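Product Review: Stenance Neighbor Medication Delivery Service

16 August 2020

The Stenance service matches residents who cannot travel to a pharmacy with screened neighbors who can collect a prescription for them. Our office tested it in the Tarnen district, beginning in June, using the standard household plan. Ebony Quinlan placed the orders and kept the log.

Registration took 15 minutes. The applicant must provide a photo ID, the name of the pharmacy and a signed release allowing another person to pick up the medication. The release form is clear, although it must be printed, and residents without a printer will need to request one by mail.

We placed 16 requests. All but 2 were accepted by a neighbor within 40 minutes. The remaining requests were made late in the evening and expired without a match. In those cases the service displayed the telephone number of the Lozano Pharmacy night counter, but offered no further help.

Deliveries arrived sealed, and each courier asked for the four-digit code before handing over the bag. Controlled medications are excluded, a limit that should be stated on the first page of the application and currently appears only in the terms.
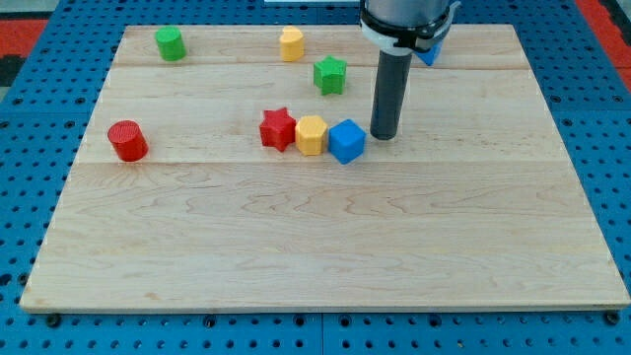

Telephone support was courteous. Messages sent through the website were answered the next day, too slow for a person who has missed a dose. The competing Trurna service replies faster but charges a fee for each delivery.

We recommend Stenance for planned refills during daytime hours. Residents with urgent needs should keep a second arrangement in place until evening coverage improves.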